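Notebook, mezzanine table
October, entry started 9:40

Picking up from the last page. Table is now upstairs on the mezzanine, long side near the railing. Legs went back on without trouble except the one nearest the stairs, where the insert in the underside had started to turn with the bolt. Backed it out, cleaned the hole, wood glue, reinserted, left it overnight. Holds at hand torque this morning. Have not tried it with the wrench and do not intend to.

Clearance, table edge to railing: 57 cm, measured at the narrowest point. Enough to walk through sideways, not enough to work from that side with someone passing. If we want seating on the railing side the table has to come forward, and then it eats into the path from the stairs. Left as is for now.

Table top, long dimension: 155 cm. The sheet in the Joseph folder gives a different value, which belongs to the old table. Crossed out and initialed.

Level. Digital level on the top, long axis and short axis, three positions each. Long axis fine. Short axis falls toward the railing, consistently in all three positions, so it is the floor and not the top. Floorboards have a visible joint near the two rear legs. Wound the Pellov feet out on those two until the bubble agreed with the display. Rechecked after leaning on the rounded corner: no change. Rechecked after leaning on the opposite corner: slight rock, went away with another half turn on the rear left foot. Locknuts done up finger tight plus a quarter.

Vibration. Someone walking on the mezzanine can be felt through the top with a flat hand. Someone walking downstairs cannot. Stairs are the worst case. Balance readings up here should be taken with the stairs clear, or moved back down to the stone slab. Fereshteh's suggestion is rubber under the feet. I would rather not until the level has settled, as rubber will creep and I will be chasing it for a week.

Light. Meter flat on the table at the center, overhead lights off, 341 lux from the windows alone at 10:15. Trees outside take a lot of it and the figure will go up when the leaves come down. With the overheads on the reading is steadier but there is a second shadow from anything tall. For color checks use daylight only, before noon, and write down the reading next to the result. For everything else it does not matter.

Glare: the top has a low sheen. Sitting with the window ahead, there is a bright patch on the far half of the surface in the morning. A matte mat would fix it. There is one in the flat drawer in Rirnthorpe, under the paper stock, if it has not been cut up.

Small boxes. The trial on the table uses one box at a time, set down a little off center, lid up. Reason for one at a time is in the Prirnura notes: with several out, the lids get swapped and the fit data is useless. Lid fit is being scored by feel on the first close and then again after 19 open and close cycles. So far:

Box A — snug at start, snug at end.
Box B — snug at start, loose at end. Long side bows when the lid is off.
Box C — loose at start. Not cycled.
Box D — snug at start, cycles not finished.

B is worth repeating with a fresh one from the same pack before blaming the material. I pressed on the long side of B while cycling and may have caused the bow.

Rules for the table while the trial runs. Nothing else stored on the top. No drinks. Box goes back to its place in the tray at the end of a session, lid on. If a box goes over the railing, note it and discard it, do not put it back in the set.

Railing. Horizontal bars and vertical posts, solid when pushed at table height. The gap under the bottom bar is large enough for a box to slide through if it lands on the floor and skids. Asked for a kick strip along the section behind the table. An offcut and cable ties would do. Until it is up, handle boxes on the near side of the table only.

Open items:
Repeat box B.
Finish cycles on D.
Kick strip.
Find the matte mat.
Recheck level after a week, same three positions, write the foot settings here.
Update the table dimension in the Joseph sheet properly and not just in pencil.

11:50. Level rechecked once more after the morning's traffic. Display unchanged on both axes. Locknuts still tight. 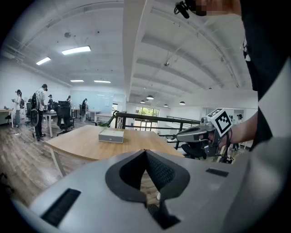
Rirnthorpe Workshop — Fixtures and Benches

Added after lunch: the table could be turned to run square to the railing, which would give access from both long sides and put the bright patch off to one end. The path from the stairs would have to be measured first. Fereshteh Naseri has the long tape. If we do turn it, the level has to be done again from scratch, with the foot settings above discarded.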